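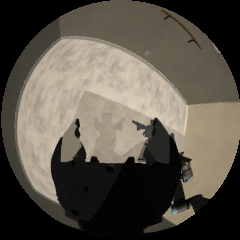

Pluker - simulation gallery, May 2018

A home build of a two-finger gripper on a jointed arm, modelled in software ahead of the hardware. The wrist view uses a round fisheye projection, so straight walls and skirting come out curved. Shadows are switched on, as they help with judging height over a flat surface.

The finger panels are faceted and kept as separate parts, which makes them quick to swap. Arm parts are a mix of blue-trimmed cylinders and black angular sections for now. Budget for the real thing is 600 pounds - printed parts start in August.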